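Skosero Hidon arm sleeve, flat-knit, with separate hand piece

Product group: compression garments, upper limb
Supplied by: Skosero, Gendurbridge
Page last revised: 27/08/2022

The Hidon is a flat-knit compression sleeve for people with long-term swelling of the arm after breast surgery, lymph node removal or radiotherapy. It is meant for daytime wear, once the swelling has been brought down by bandaging or has stayed steady without it. The sleeve runs from the wrist to just below the armpit. The hand piece is a separate item and overlaps the sleeve at the wrist.

Flat-knit fabric is stiffer than the round-knit fabric used in most ready-made sleeves. It bridges skin folds better and is less likely to cut in at the elbow. It also looks thicker, has a seam along the inner arm, and takes more effort to put on. Wearers changing over from round-knit should expect the first week to feel tight at the elbow crease.

Construction

The yarn is a covered elastic with a polyamide outer thread, knitted on Rüegg flat-bed machines. The seam is sewn flat and lies on the outside of the garment. There is no natural rubber latex in the yarn or in the top band. The elbow has a shaped zone with a looser knit on the inside of the bend.

The top band is available plain or with silicone dots. The dots hold the sleeve up on a tapering arm, but they should not be ordered for skin which is still sore from radiotherapy. Silicone on part of the band only, leaving the inner arm clear, can be had on request at no extra charge.

Compression

Two compression classes are stocked. Class 1 covers mild swelling and wearers who lack the hand strength for the firmer fabric. Class 2 is the usual choice for established swelling. The class should be set by the clinician who measures the arm. We do not change class on a repeat order without a new form.

Do not use the Hidon with untreated skin infection, a recent clot in the arm, severe heart failure or poor arterial supply to the limb. If the fingers turn blue, go numb or swell while the sleeve is on, take it off and speak to your clinic.

Measuring

Measurements are taken in the morning, with the arm bare and resting on a table. The form asks for seven girths and the matching lengths, all in centimetres. Measure on the skin and do not pull the tape. Where the shoulder is stiff and the arm cannot be raised to the side, write this in the notes box and give the position in which the upper girth was taken. Henk Coppens in the fitting room reads every form before it goes to the knitting shop, and will ring the clinic if two figures do not agree.

Made-to-measure sleeves leave Gendurbridge 7 working days after a complete form is received. Stock sizes are sent sooner. The period is longer in March, when the machines are stripped and serviced.

Putting on and taking off

Put the sleeve on first thing, before the arm has had time to fill. Skin cream should be applied at night, as it makes the fabric drag and shortens the life of the yarn. Wear household rubber gloves with a ribbed palm. Ease the sleeve up in short sections and smooth each one before starting the next. Do not pull it up by the top band, and do not fold the band over if the sleeve seems too long. A doubled band presses twice as hard and can hold fluid back.

A slide-on aid in slippery cloth is sold separately and is worth having if the other hand is weak or has neuropathy from chemotherapy.

Care

Wash daily or every second day at 40 degrees, in a net bag, with a mild detergent. No fabric softener. Press out in a towel and dry flat, away from radiators. Two sleeves are normally issued together so that one can be worn while the other dries. Replace both after six months of regular use, or earlier if they go on too easily.

Ordering details

Sizes: 18 stock sizes, left and right arm identical; made to measure on form
Colours: sand, dark grey, black
Top band: plain, silicone dots, part silicone
Hand piece: with or without thumb, finger stubs to order
Carton for clinics: 100 sleeves, mixed sizes allowed

Unworn stock sizes can be exchanged. Made-to-measure garments can be altered free of charge if the fault is reported before the second wash. Send the garment back with the original form and a note of where it slips or pinches. 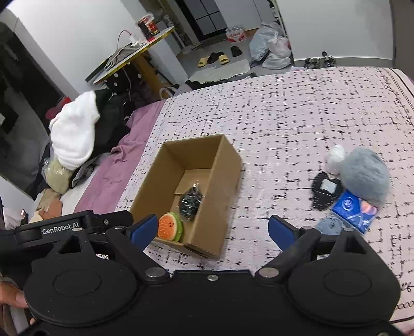

Alterations are handled by Pieter De Haan at the Gendurbridge workshop. Garments must be washed before they are sent, and the hand piece should be included if the problem is at the wrist.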